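Stone in the kitchen - speaker notes, evening talk, Kiltia branch library

(20 min talk, then questions. Water on the lectern. Slides advance with the LEFT button, not the right one, see last time)

Start

Thanks for coming out. Ask for hands: who has stone at home now? Who's shopping for it? Who already has a stain and came for that reason? (wait for the laugh, move on either way)

Say what I do. Eleven years cutting and fitting at Ostermann, now I mostly go fix other people's counters. Not selling anything tonight. Leaflets on the back table are just the care sheet.

Names are a mess

Trade names mean nothing. Same block gets sold under three names in three showrooms. "Granite" in a showroom often just means hard and dark. Lots of it isn't granite. Marble mostly is marble but you also see dolomite and quartzite next to it on the rack with marble-sounding names.

So don't shop by name. Ask for an offcut. Any decent yard will give you one or take a few dollars deposit. Lorgate yard gives them away, big bin by the gate, open til 4.

What to do with the offcut - go slow here, people write this down:

Lemon juice on a corner, leave it ten minutes, wipe. Dull spot = calcite, it will etch. Then oil on another corner, overnight. Dark ring = it drinks. Then drag a piece of glass... no wait other way, try to scratch the glass with the stone. Quartzite will do it, marble won't. Wear gloves for that one.

Etch vs stain

This is the main bit, if running late skip everything else and do this.

Stain = something soaked in. Oil, wine, coffee, rust off a can. Darker than the stone, usually.
Etch = the surface got eaten by acid. Lighter, dull, you feel it more than you see it. Get your eye down level with the counter and look toward a window.

People buy sealer to stop etching. Sealer does NOT stop etching. Say it twice. Sealer slows down soaking in and that's all. You can seal a marble top every month and a cut lime will still leave its mark. 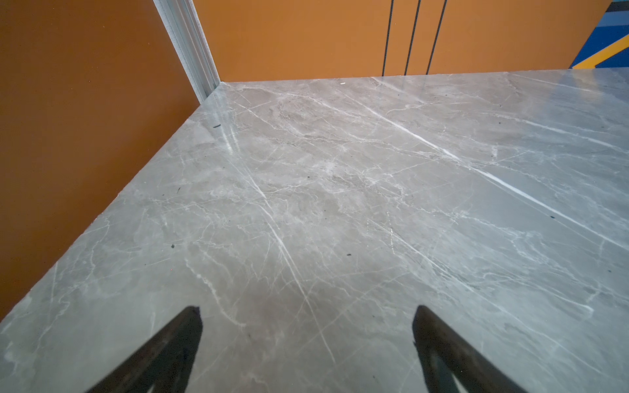
Polished or honed. Polished gives you the shine and deeper color. Every etch shows because the dull spot sits in the middle of the gloss. Honed is flat looking, etches blend in, but it can take up oil a bit faster and fingerprints drive some folks nuts on the dark ones. I have honed at home. Wouldn't go back. My sister has polished and doesn't care one bit about the rings, also fine!

Cleaning

Warm water, drop of dish soap, soft cloth, dry it. Daily. Thats it.

No vinegar. No lemon sprays. No bathroom cleaner, it's mostly acid. No scouring powder. Someone will ask about baking soda - as a paste left sitting on an oil stain, ok. As a scrub, no.

Poultice: baking soda and water, thick like peanut butter, cover with plastic wrap, tape the edges, leave 24 hrs, take the plastic off, let it dry all the way, scrape with something plastic. Might need doing again. The Valevden job took four rounds and the last one was the one that did it. (Tell the olive oil story if the room is friendly. Short version.)

Etch repair: light ones, marble polishing powder, damp cloth, small circles, try it somewhere hidden first. Deep ones, call somebody.

Cost, quick

Kiltia prices from this winter, installed. Last three quotes I saw for the same plain kitchen: 73 a square foot for the cheapest, and the rest went up from there fast. One dolomite came back at 249 and the customer thought it was a typo. It was not. Edges are where they get you. Ask for the price with a plain eased edge and then add.

Also ask: who templates, who carries, where do the seams go. Get the seams drawn on paper. Seam over the dishwasher is bad, steam gets at it. Seam at the sink cutout is common and mostly ok if the suport under it is solid.

Go look at YOUR slab, not a sample of it. Lay tape on it where the sink goes.

Questions

Likely ones:
- hot pans? trivet, always, thermal shock can crack it
- rolling pastry on it? yes, lovely for that, dry it after
- how often to seal? water drop test, if it darkens in ten min, seal
- kids? honed

Collect the offcuts at the end, I need the green one back. Lights are on the left by the door.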